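Planning our second collection station

The October budget round obliged us to put a price on something we had so far treated as a running expense: the hand-held grippers and the tables they are used at. Our present station at Stirnodcombe handles laundry tasks, with a basket, a printed bag and dark cloth.
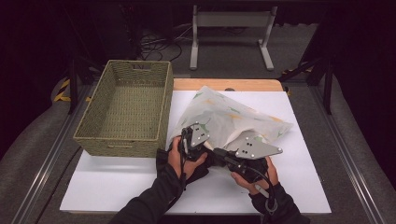

Rafia Mirani
Equipment Planning Lead, Kondus

The request before us was for a second station. Grosier quoted 2790 pounds for a pair of grippers with cabling, and Magsi came in lower but left out spare fingertip pads. I have set aside a further 400 for pads and fixings. Daniyal Cheema asked that cables be listed on a separate line, and I agreed.

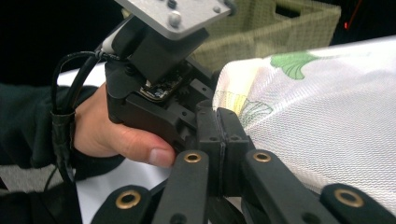
Should the frame and table be bought at the same time as the grippers?
Order the grippers first. Their delivery takes longer, and the table can be settled once the floor space has been confirmed.

Soft goods are a smaller matter, though they deserve a line of their own. Thin mesh and zips wear with repeated handling, and a replacement bag should match the one it replaces.
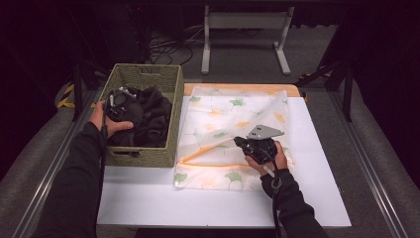 The same applies to baskets – we intend to order two of each pattern and keep one in the cupboard. Parveen Rind has capped the furniture at 2000 pounds, delivery included. The quotation from Grosier remains open until the end of the month, and Maritza Lozano will place the order when the cost code has been issued.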